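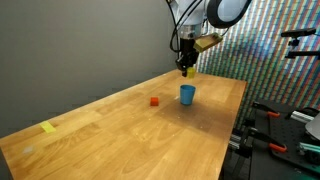
April 2021, Bruva cell, notes on the arm

Spent most of today on the wrist cable. It had been tugging whenever the arm reached for the far end of the table, and the gripper was dropping its connection for a blink and then coming back, which is maddening to chase! Ashraf Ramadan was sure it was the connector. I was sure it was the driver. We swapped the connector first (he's senior) and the fault stayed. The driver log was clean too, so we ended up looking at the loop of cable itself, and there was a soft spot in the jacket right where it had been strapped down too tight.

New cable is in, with a lot more slack this time. Don't strap it close to the joint again, please, even if it looks untidy. I know the loops are ugly. I left them big on purpose.

After that I redid the tool offset, as the gripper had been off and on twice. Closing force is back to 28 in the Nestavero panel, it had crept up to 346 from somebody's test and I'd love to know whose.

Then cube and cup for the check, same as always. I want 200 cycles on the new cable before we go back to the Lamrani parts. 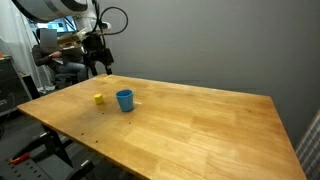
Yellow block and blue cup on the table, gripper back over the far side.

Things still open. The orange-handled clamps on the breadboard want a going-over with the hex key, last done in September. Zineb Zaki asked for the finger pads to be changed as well, and we have one pair left in the Skulby drawer, so I'll order more. And whoever does the next homing, run it at 22 percent speed for the first pass and keep an eye on the cable while it swings round. If it so much as brushes the housing, stop and come and get me.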